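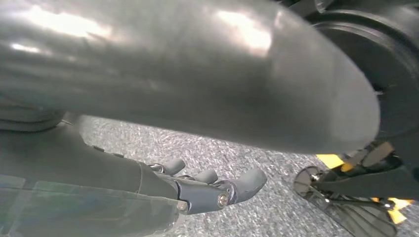 Visness wants to stop burning oil for heat by pulling warmth out of its own sewage. Sounds gross. Works fine elsewhere, the town's heat engineer says, and the first stretch of pipe goes down this spring. We talked in the pump building, fast, between two of her calls. She had a cut piece of the insulated pipe on the desk, dark gray outer jacket, glossy, pretty much the color of the robot arm in the photo and with the same white glare off it from the ceiling lights. "People think it's a sewer pipe. It isn't. Clean water, closed loop. The dirty stuff never leaves the plant."

The plan covers 371 homes, most of them in Grastudholm, the old low-lying part of town. Oil tanks in the basements, tanks in the yards, a few so old the delivery company won't fill them anymore. "Those go first," she said. "I don't care what the map looks like. If your tank is leaking you go to the front of the line."

The basic idea is simple enough. Water from showers and dishwashers is still warm when it gets to the treatment plant. Right now it gets cleaned and goes out to the river, warmth and all. A big heat pump takes that warmth out after the cleaning step, lifts it to a useful temperature and sends it back up the hill. The electricity bill for the pump is the catch. She didn't duck that one.

"Yes, it uses power. A good bit in January. You get more heat out than you put in, that's the whole point, but the meter does run. Anybody who tells you it's free is selling something."

And the river? Fishing people have been asking. The water going out will be cooler than it is today, closer to what the river would be without a treatment plant on it. She thinks that's a plus but wants two winters of readings before saying so in public. I pointed out she was saying so in public. "Fine. I think it's a plus. Print it."
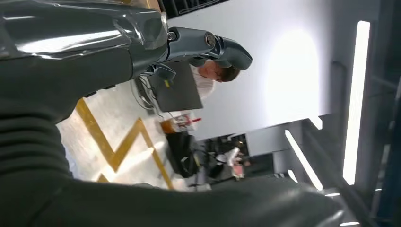
Page last updated: April 20, 2026

The digging went to Foulkes, which also did the water main on the north side. There was some grumbling about that job, streets open longer then promised. This time the contract says no block stays closed more than 17 days. What happens if it does? "They pay. It's in there. Not a huge amount, but they pay."

Controls are from Sivura – the boxes in each basement that decide how much hot water a house gets. I asked if the town could turn somebody's heat down from the plant. Long pause.

"Technically you could. The rules we wrote say we can't go below what you set, except in an emergency, and we have to tell you. I pushed for that. My mother would of killed me otherwise."

Cost is the part that fills up meetings. Hooking up is free for anyone who signs before the trench reaches their street. After that you pay for the extra digging. The monthly rate is fixed for 6 years, then it gets looked at again. Renters have it harder, the landlord has to sign, and a few have not answered letters. She is going door to door in the evenings on that. Six households turned her down flat in March, and two of those have since called back with questions.

"One guy just likes his stove. OK. Keep the stove! You can have both."

What about the backup? There is one, an oil boiler at the plant, and she knows how it looks. It should run for roughly 6 days a year, in the worst cold, or if the pump is down for repairs. She'd like to swap it for electric, or a bigger storage tank, but neither is in this budget. "I'd rather have a boiler I'm embarassed by than cold kids."

Does the thing make sense if people start using less hot water? Better shower heads, cold washes. She laughed. Already in the numbers, she said, they assumed a drop every year. The bigger worry is rain getting into the old sewers and cooling everything off. Half the pipes under Grastudholm leak inward. So relining those comes next, if the state money comes through. Answer due in the fall.

Her phone went again. Foulkes, about a gas line that wasn't on the drawings.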